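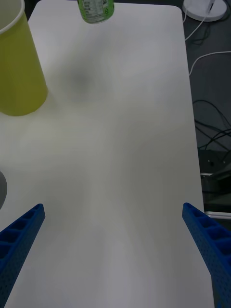 Figura 4.1. Mesa blanca con un vaso de papel amarillo y una lata verde.

Capítulo 4
Los envases de bebida y lo que prometen

Hay pocos objetos sobre los que se escriba tanto y se compruebe tan poco como un envase de bebida. El vaso de papel se vende como la opción sensata, la lata como la opción eterna, la botella de plástico como la opción cómoda. En este capítulo se pide al lector que suspenda el juicio sobre las tres afirmaciones hasta haber tenido los envases delante, sobre una mesa despejada y con buena luz.

Conviene empezar por el nombre. Se dice «vaso de papel» y casi todo el mundo se queda tranquilo. El papel sin tratar se empapa, de modo que un vaso corriente de este tipo lleva por dentro un recubrimiento, y ese recubrimiento suele ser un plástico. La proporción es pequeña, pero basta para complicar el reciclado en muchas plantas, que no están preparadas para separar las dos capas. El color de la pared exterior no informa de nada de esto. Un vaso amarillo y uno blanco pueden ser idénticos en lo que importa, y dos vasos blancos pueden no parecerse en nada.

La lata tiene mejor fama y, en parte, la merece. El metal se funde y se vuelve a usar. Ahora bien, la frase «se recicla infinitamente», que figura en tantos folletos, describe una propiedad del material y no lo que ocurre con una lata concreta. Para eso hace falta saber cuántas se recogen, y ese dato no viene impreso junto al código de barras.

Radka Dervishi, que revisó los textos publicitarios de la distribuidora Korolgate para la primera edición de este manual, reunió 3529 frases tomadas de etiquetas y carteles. Apartó las que solo daban el nombre o el sabor del producto y le quedaron casi 3000 con alguna afirmación sobre salud, origen o residuos. Su conclusión fue seca: la mayoría no decía nada falso y tampoco nada que ayudara a elegir. El cuaderno de trabajo Zapata, que acompaña a este libro, recoge una parte de ese material para los ejercicios de abril.

4.1 Leer una etiqueta

La etiqueta de una botella es una superficie pequeña y cara. Lo que se repite en ella se repite por decisión de alguien, y lo que aparece en letra diminuta también. Cuando una banda dice «Zero Sugar» y «0 kcal», y vuelve a decirlo unos centímetros más allá, el lector desconfiado debería hacer dos cosas: buscar la lista de ingredientes y averiguar a qué cantidad se refiere la cifra. Las normas de redondeo permiten, en muchos países, escribir un cero donde hay una cantidad muy baja - legal, desde luego, pero no siempre nula. 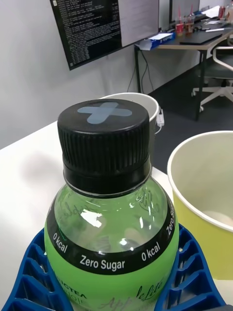

¿Una bebida sin azúcar es una bebida sin edulcorantes?
Son cosas distintas. La mención se refiere a los azúcares; el sabor dulce puede proceder de otras sustancias, que deben buscarse en la lista de ingredientes.

Para la práctica 2 se necesitan una botella, una lata y un vaso de papel, todos vacíos. Anótese primero lo que cada envase afirma de sí mismo, con sus palabras exactas, y después lo que puede verificarse sin salir del aula. La segunda columna suele quedar bastante más corta.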